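Pernura school kitchen puts lunch back on trays

PERNURA — April 23, 2022

The public school in Pernura will serve lunch on full trays again after the next break, the school kitchen told parents this week. For the last two years the children received their food in paper boxes, which they carried to the classroom and ate at their desks.

The change comes together with new tableware. The school bought 44 complete sets from Miken, a kitchen supply shop in Pestbridge, and paid 1,777 dollars for the order. The money comes from the spring fair and from the regular kitchen budget. Each set has a tray, a plate, a cup, a spoon and a fork.

The sets will be used first by the two youngest classes, who eat in two turns of 30 minutes. Older children will keep the paper boxes until September, when the school hopes to order more. According to the letter to parents, the old plates were heavy for small hands and many of them had chips on the rim.

Color was an important point in the choice. The kitchen asked for strong colors, so that the children can learn the place of each item and put it back in the right position when they clear the table. The plate goes on the left side and in the center of the tray, the spoon and the fork lie to the right of it, and the cup stands in the top left corner.

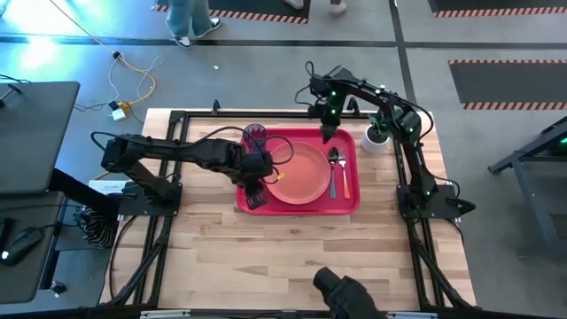

A red tray set with a salmon-pink plate, a purple cup, and a spoon and fork with teal and orange handles.

The kitchen will also change the way the dishes are collected. Until now, everything went into one big bin at the door. In the new system the children bring the tray to a low counter, put the cup in one rack and the spoon and fork in another, and leave the plate on the pile. Staff members expect to save 15 minutes after each lunch, but they say that the first weeks will probably be slower.

Some parents asked if the tableware can be washed at high temperature. The school answered that all the parts are suitable for the dishwasher in the kitchen, which was repaired last winter.

Families can look at the new sets in the dining hall on Groen Street during the open afternoon next week. Children who bring lunch from home may also use a tray — they only need to tell the kitchen in the morning. The price of the school lunch stays the same until the end of the school year.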